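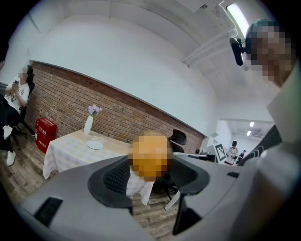
The gripper weighs less than a bag of sugar, and for the first ten minutes it is fun. You squeeze, the fingers close. You let go, they open. A camera watches whatever is in front of it, and a laptop across the room keeps the recording. By the second hour my thumb hurt and I had put the same plate on the same tablecloth more often than I have at home this year.

I was there because Kestano, a small company with large plans, says it can teach a robot to tidy a room without anyone writing a line of instructions. People do the task by hand, holding a tool shaped like the end of a robot arm, and software learns from the recordings. The company wants 3,000 of them before it lets a real arm try. When I arrived it had 589.

"You don't need to be good at it," said Catriona Aitken, who runs the collection sessions. "You need to be normal at it."

That turned out to be harder than it sounds. Normal people put a plate down while looking for their phone. They change their minds. They pick up the vase, see that the table needs wiping, and put the vase somewhere silly. Aitken's written guide, which runs to 7 pages, rules out most of this. Start with the hand still. Approach from the front. Do not talk to the plate. (I had been talking to the plate.) A take with a long pause in it gets thrown away, and so does one where your other hand strays into view and helps.

What is left after all that trimming is a person behaving a good deal like a robot, so that a robot can be said to behave like a person.

The case for doing it this way is a fair one. The older method is remote control, where an operator sits at a desk and drives a real arm with a pair of handles. I tried that too, in the Hetton building across the road, where Kestano keeps its one working arm. It was awful. There is a small delay between your wrist and the machine's wrist, and you can't feel anything. I crushed a paper cup, then another, and then spent most of a minute trying to get hold of a spoon that a toddler would have had in its mouth by then. By comparison the hand-held tool is quick. You feel the weight of the thing, you know when it slips, and you can carry the tool into any room you like without hiring a van.

So the recordings are cheap, and they look good. My trouble starts with what they are supposed to prove.

Kestano's sales material says the system reaches "human-level placing." I asked what had been measured. The answer was 177 trials on the real arm, all in the same room, with the same table and the same few objects. The company would not give me the success rate for the newest version. It did show me a video, and the video was very smooth. I asked whether I could see the trials that went wrong and was told those were "being organized."

MacLeish, a warehouse firm that paid for an early test, was less shy. A manager there told me the arm did well in the morning and badly after lunch, and that it took them a week to work out why: the sun came round to a high window and threw a bright stripe over the packing bench. Every demonstration had been recorded before noon. A worker hung a sheet over the glass and the arm recovered.

I like that story more than Kestano does. Aitken didn't dispute it when I raised it. Her view is that it argues for more recordings, in more rooms, at more times of day, by more kinds of hands. It might. It might also argue that the machine has learned a great deal about mornings and very little about boxes - and that the next surprise will be a different window.

Then there is the question of who does the showing. The people I met were paid by the hour, and they were cheerful enough about it. Clorkberg, a rival, pays by the accepted take, and a man who had worked for both said you could see it in the data. "Everybody there moves fast and nobody drops anything," he said. "If you drop something you just delete it." A robot raised on those takes will never have seen a dropped plate. It will have no idea what to do about one.

I asked Aitken whether her own team kept the drops. Some of them, she said. They are talking about keeping more.

The real arm is due to face visitors in December, in a room it hasn't been shown. I have asked to bring my own plate.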